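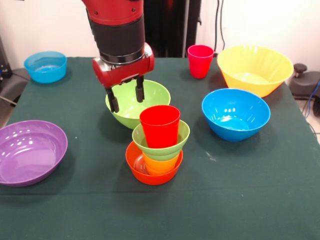 Brurnurero 정류장 시간표 개선 사업 중간 보고서
제출처: Arnstead 재단 지역교통 담당
작성: 사업 실무팀

1. 지금 어디까지 왔는가

지난 보고서에서 저희는 "시간표 교체는 비교적 단순한 작업"이라고 썼습니다. 그 문장을 쓴 사람을 팀 안에서 찾고 있는데 다들 기억이 흐릿하다고 합니다. 어쨌든 이번 보고서는 그 단순한 작업이 어떻게 되어가는지에 관한 것입니다.

사업 대상은 Kollstead 읍내와 주변 마을을 잇는 버스 노선 4개, 정류장 100곳입니다. 이 가운데 89곳에 새 시간표가 붙었습니다. 나머지는 표지판 기둥이 기울었거나, 정류장의 정확한 위치를 두고 군청과 버스 회사의 의견이 갈리거나, 정류장이라고 되어 있는 자리에 정류장이 없는 곳입니다. 마지막 유형에 대해서는 3장에서 따로 적겠습니다.

새 시간표의 원칙은 신청서에 적은 그대로입니다. 글자를 키우고, 평일과 휴일을 같은 칸에 섞지 않고, 해당 정류장에 버스가 오는 시각을 적습니다. 기존 시간표에는 기점 출발 시각만 적혀 있었습니다. 기점에서 한참 떨어진 마을에 사는 승객은 그 시각에 자기 나름의 숫자를 더해서 썼고, 더하는 숫자는 집집마다 달랐습니다. 같은 골목에 사는 두 집이 서로 다른 시각에 나와서 같은 버스를 탔습니다. 일찍 나온 쪽은 상대를 게으르다고 생각했고, 늦게 나온 쪽은 상대를 걱정이 많은 사람이라고 생각했습니다. 저희가 시간표를 바꾸면서 이 오랜 관계에 어떤 영향을 주었는지는 평가 지표에 들어 있지 않습니다.

2. 도착 시각을 알아내는 일

정류장별 도착 시각을 적으려면 먼저 그 시각을 알아야 합니다. 신청 당시에는 버스 회사의 운행 기록을 받아 쓰기로 했습니다. 운행 기록은 받았습니다. 기점과 종점의 시각이 분 단위까지 정확하게 적혀 있었고, 그 사이의 정류장에 대해서는 깨끗하게 비어 있었습니다. 담당자에게 문의하니 "중간은 기사님들이 아신다"는 답이 왔습니다.

그래서 직접 탔습니다. 노선마다 첫차와 막차, 낮 시간대 차를 골라 타면서 정류장을 지날 때마다 시각을 적었습니다. 종이와 볼펜을 썼습니다. 처음에는 전화기에 입력하려고 했는데, 산길 구간에서 화면을 들여다보던 조사원이 다음 정류장에서 내려 한동안 논둑에 앉아 있었습니다. 그 뒤로 전화기 입력은 논의되지 않았습니다.

조사에서 알게 된 것을 몇 가지 적습니다.

첫차는 시간표보다 빠릅니다. 태울 사람이 정해져 있고, 그 사람들이 모두 나와 있으면 기다릴 까닭이 없다는 것이 기사님들의 설명입니다. 논리에 흠이 없어서 반박하지 못했습니다. 다만 처음 오는 사람은 그 차를 놓칩니다. 버스 회사와 협의해 주요 정류장에서는 적힌 시각 전에 출발하지 않기로 했고, 현재까지는 지켜지는 편입니다.

장날에는 모든 것이 달라집니다. 짐을 싣고 내리는 시간이 길어지고, 읍내 시장 앞에서는 정류장이 아닌 곳에서도 차가 섭니다. 장날 시각을 시간표에 따로 적을지를 두고 회의를 여러 번 했습니다. 결론은 표 아래에 "장날에는 늦어질 수 있습니다"라고 한 줄 넣는 것이었습니다. 이 한 줄을 본 주민 한 분이 그걸 모르는 사람도 있느냐고 물으셨습니다. 그래도 넣어두었습니다. 저희 팀에는 모르는 사람이 있었으니까요.

막차는 정확합니다. 무서울 만큼 정확합니다. 저희가 보기에 이 지역에서 가장 믿을 만한 시계는 막차입니다.

3. 없는 정류장

대상 목록은 군청의 정류장 대장을 기준으로 만들었습니다. 대장은 오래되었고, 오래된 문서 특유의 권위를 갖추고 있습니다. 현장에 가보니 대장에 적힌 정류장 중 일부는 길이 새로 나면서 버스가 다니지 않게 된 곳이었고, 어떤 곳은 기둥도 표지도 없이 큰 나무 한 그루만 있었습니다. 주민들은 그 나무 아래에서 버스를 기다립니다. 버스도 나무 앞에 섭니다. 정류장으로서의 기능은 완벽한데 시간표를 붙일 곳이 없습니다.

나무에 시간표를 다는 방안은 검토 단계에서 빠졌습니다. 군청은 기둥 설치가 도로 담당 부서의 일이라고 했고, 도로 담당 부서는 정류장 시설물이라 교통 담당 부서의 일이라고 했습니다. 두 부서는 같은 층에 있습니다. 저희가 양쪽에 같은 공문을 같은 시간에 가져다드렸더니 그때부터는 진행이 되었습니다. 기둥은 4월에 세우기로 했습니다.

반대의 경우도 있었습니다. 대장에는 없는데 현장에는 있는 정류장입니다. 의자가 있고 지붕이 있고, 누군가 손으로 쓴 시간표까지 붙어 있습니다. 그 손글씨 시간표는 저희 조사 결과와 거의 일치했습니다. 조사 예산을 설명해야 하는 입장에서 유쾌한 발견은 아니었습니다. 떼어내지 않고 그대로 두었고, 대장에 올려달라는 요청만 군청에 넣었습니다. 이 정류장은 위의 대상 수에 포함하지 않았습니다.

4. 인쇄와 부착

인쇄는 Dudek 인쇄소에서 맡았습니다. 첫 시안은 실내에서 보면 훌륭했습니다. 회색 배경에 가는 글씨, 여백이 넉넉하고 품위가 있었습니다. 해가 드는 정류장에 대보니 품위만 남고 글자가 보이지 않았습니다. 두 번째 시안에서 흰 바탕에 검은 글씨로 돌아갔습니다. 디자인 자문을 받는 동안 가장 많이 들은 말이 "심심하다"였는데, 지금은 칭찬으로 받아들이고 있습니다.

글자 크기는 읍내 정류장에서 시험 인쇄물을 붙여놓고 정했습니다. 세 가지 크기를 나란히 붙이고 어느 것이 편한지 여쭈었습니다. 대다수가 가장 큰 것을 고르셨습니다. 중간 크기를 고르신 분들은 대체로 안경을 벗고 다시 보신 다음 의견을 바꾸셨습니다. 저희가 원래 계획했던 크기는 가장 작은 것이었다는 점을 기록으로 남깁니다.

큰 글씨로 가면 종이가 커지고, 종이가 커지면 기존 틀에 들어가지 않습니다. 틀을 새로 만드는 비용이 예산에 없었습니다. 결국 운행 횟수가 적은 마을 정류장은 기존 틀을 그대로 쓰고, 차가 자주 오는 읍내 정류장만 틀을 바꾸었습니다. 마을 정류장 시간표는 글씨가 아주 큽니다. 적을 시각이 몇 개 안 되기 때문입니다. 어느 분이 "글씨만 커졌지 버스는 그대로네" 하셨는데, 이 사업의 범위를 이보다 정확하게 요약한 문장을 저희는 아직 쓰지 못했습니다.

부착 과정에서 생긴 문제는 3가지였습니다.

- 접착면이 습기에 약했습니다. 하천 옆 정류장 몇 곳에서 모서리가 들떴고, 나사로 고정하는 방식으로 바꾸었습니다.
- 방향이 바뀌어 붙은 곳이 있었습니다. 길 양쪽에 마주 선 정류장의 시간표가 서로 뒤바뀐 경우입니다. 현장 확인을 한 번 더 돌면서 바로잡았습니다. 이제는 인쇄물 뒷면에 "읍내 방면", "마을 방면"을 크게 적어서 나갑니다.
- 지명 표기가 행정 명칭과 주민들이 부르는 이름이 달랐습니다. 행정 명칭만 적힌 시간표를 보고 "여기가 거기냐"는 전화가 왔습니다. 다음 인쇄분부터는 두 이름을 함께 적습니다.

지명 문제는 생각보다 길어졌습니다. 주민들이 부르는 이름이라는 것이 하나가 아니었습니다. 윗마을에서 부르는 이름과 아랫마을에서 부르는 이름이 다르고, 두 마을 모두 상대편의 이름은 틀렸다고 합니다. 저희는 그 정류장을 이용하는 쪽의 이름을 따르기로 했습니다. 양쪽 다 이용하는 정류장은 아직 결정하지 못했습니다. 당분간 행정 명칭으로 두겠습니다. 모두가 똑같이 싫어하는 이름이라 공평하기는 합니다.

5. 재단에서 물어보신 것들

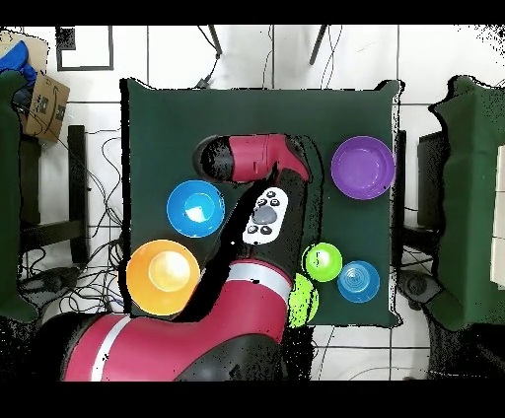

버스 시각이 바뀌면 시간표를 전부 다시 인쇄해야 합니까?
바뀐 노선의 해당 정류장 것만 다시 인쇄합니다. 시간표를 노선별로 나눈 판으로 제작했기 때문에 한 노선이 조정되더라도 다른 노선의 판은 그대로 둘 수 있습니다. 원본 파일은 군청과 버스 회사가 모두 보관하며, 인쇄소에 파일만 보내면 같은 규격으로 나옵니다.

온라인 시간표도 같이 고칩니까?
군청 누리집의 시간표는 저희 자료로 교체했습니다. 교체 전 시간표에는 없어진 노선이 하나 남아 있었는데, 그동안 문의가 한 건도 없었다고 합니다. 온라인 시간표의 이용 현황을 짐작할 수 있는 대목이라 별도의 조사는 하지 않았습니다. 다만 읍내에 나가 있는 자녀들이 부모님 대신 확인하는 경우가 있어서 계속 관리하기로 했습니다.

승객 수가 늘었습니까?
늘었다고 말씀드릴 근거가 아직 없습니다. 버스 회사의 월별 집계를 받기로 했고, 계절에 따른 차이가 커서 같은 달끼리 비교해야 합니다. 시간표 한 장을 바꾸었다고 사람들이 갑자기 버스를 탈 것으로 기대하지도 않습니다. 저희가 들은 변화는 주로 기다리는 시간에 관한 것입니다. 추운 아침에 일찍 나와 서 있지 않아도 된다는 말씀이 가장 많았습니다. 이것을 어떤 지표로 적어야 하는지 재단의 의견을 듣고 싶습니다.

6. 주민 설명회

설명회는 노선별로 한 번씩 열었습니다. 장소는 마을회관과 읍내 모임방을 번갈아 썼습니다. 첫 설명회에서는 저희가 준비한 자료를 화면에 띄우고 노선도와 조사 방법을 차례로 설명했습니다. 설명이 끝나자 첫 질문으로 병원 앞에 왜 버스가 안 서느냐는 말씀이 나왔습니다. 두 번째 질문도 그것이었습니다. 이후 설명회에서는 자료를 반으로 줄이고 병원 이야기를 맨 앞에 놓았습니다.

병원 앞 정차는 저희 사업에서 결정할 수 없는 일입니다. 그 점을 매번 말씀드렸고, 매번 그러면 누가 결정하느냐는 질문을 받았습니다. 합당한 질문이어서 군청 교통 담당과 버스 회사에 의견서를 만들어 전달했습니다. 버스 회사는 회차 공간이 좁다고 하고, 군청은 버스 회사의 의견을 존중한다고 합니다. 기사님들은 차를 돌릴 수 있다고 하십니다. 이 세 가지 의견을 한자리에서 듣는 모임을 다음 분기에 열 생각입니다.

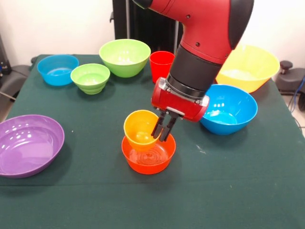

초록색 천을 깐 테이블 위의 색색 그릇과 컵.

설명회에서 나온 의견 중 곧바로 반영한 것도 있습니다. 시간표를 붙이는 높이를 낮추었습니다. 저희는 서 있는 어른의 눈높이에 맞추었는데, 정류장에서 기다리는 분들은 대개 앉아 계십니다. 의자에 앉은 채 읽으려면 지금보다 한 뼘은 내려와야 했습니다. 이미 붙인 곳을 다시 돌며 옮겨 달았고, 그 자리에 남은 나사 구멍은 막아두었습니다. 비를 피해 의자 쪽으로 옮겨 달라는 요청도 있어서 지붕이 있는 곳은 안쪽 벽으로 옮겼습니다.

반영하지 못한 의견도 적어둡니다. 휴일 운행을 늘려달라는 요청, 정류장에 바람막이를 세워달라는 요청, 그리고 옆 마을보다 우리 마을 시간표가 작아 보인다는 항의입니다. 마지막 건은 현장에서 두 시간표를 나란히 대보며 크기가 같다는 것을 확인해 드렸습니다. 항의하신 분은 수긍하시면서도, 그래도 작아 보인다고 하셨습니다.

7. 예산 집행

인쇄비는 시안을 한 번 더 뽑는 바람에 계획보다 더 썼고, 조사 교통비는 덜 썼습니다. 버스 요금은 예상대로 저렴했습니다. 저희가 처음 계획에 잡아둔 것은 차량 임차비였는데, 버스 시각을 조사하는 데 승용차가 필요하지 않다는 점을 사업 시작 후에 깨달았습니다. 남은 임차비는 정류장 틀 제작과 나사 고정 작업에 쓰겠다고 변경 신청을 드렸고 승인을 받았습니다. 빠른 승인에 감사드립니다. 변경 신청서 양식에 "변경 사유를 긍정적으로 서술하시오"라는 칸이 있어서 작성에 시간이 좀 걸렸습니다.

세부 내역은 별도 파일로 제출했습니다. 영수증 중 버스 요금분은 현금으로 낸 것이 섞여 있어 탑승 기록지로 대신했습니다. 기록지에는 조사 시각 외에도 조사원의 메모가 남아 있습니다. "개 한 마리 탑승, 두 정류장 뒤 하차" 같은 것들인데, 원본을 고치지 않는다는 원칙에 따라 그대로 두었으니 정산 검토 때 참고하시기 바랍니다.

8. 남은 일과 요청 사항

다음 분기에 할 일은 다음과 같습니다.

- 기둥이 없는 정류장에 기둥을 세운 뒤 시간표를 붙입니다. 군청 일정에 달려 있습니다.
- 위치에 이견이 있는 정류장은 군청, 버스 회사와 함께 현장에서 확정합니다. 양쪽이 가리키는 자리가 길 하나를 사이에 두고 있어서, 현장에 같이 서보면 금방 끝날 일로 보고 있습니다. 지난번에도 그렇게 썼습니다.
- 지명을 함께 적은 새 판을 인쇄합니다. 교정은 각 마을에서 한 번, 저희가 한 번 봅니다.
- 버스 회사에 조사 기록지와 조사 방법을 넘깁니다. 앞으로 시각이 바뀔 때 회사에서 직접 중간 정류장 시각을 잴 수 있어야 합니다. 기사님 몇 분이 직접 적어주시겠다고 했고, 그 편이 저희보다 정확할 것입니다.

재단에 요청드릴 것은 두 가지입니다. 먼저, 최종 보고서의 성과 지표에서 "이용객 만족도 향상률"을 다른 항목으로 바꾸는 것을 검토해 주시기 바랍니다. 사업 전 만족도를 조사한 적이 없어서 향상률을 계산할 수 없습니다. 저희가 신청서에 직접 넣은 지표라는 점은 알고 있습니다. 대신 정류장별 시각과 실제 도착 시각의 차이를 다시 재서 제출하겠습니다.

다음으로, 사업 종료 후 한 해 동안의 재인쇄 비용을 누가 부담할지 정해야 합니다. 군청은 내년도 예산에 넣어보겠다고 했습니다. "넣어보겠다"는 표현의 뜻을 여러 번 여쭈었는데 넣어보겠다는 뜻이라고 합니다. 재단 명의로 협조 요청서를 한 장 보내주시면 도움이 됩니다. 두 부서에 같은 시간에 도착하도록 부탁드립니다.

조사 기록지 사본과 정류장별 부착 현황표는 이 보고서와 함께 보냅니다. 현황표에서 "나무"라고 적힌 줄은 오타가 아닙니다.

이 사이트는 이용 편의를 위해 쿠키를 사용합니다. 계속 이용하시면 쿠키 사용에 동의하는 것으로 간주됩니다. 동의 | 설정 변경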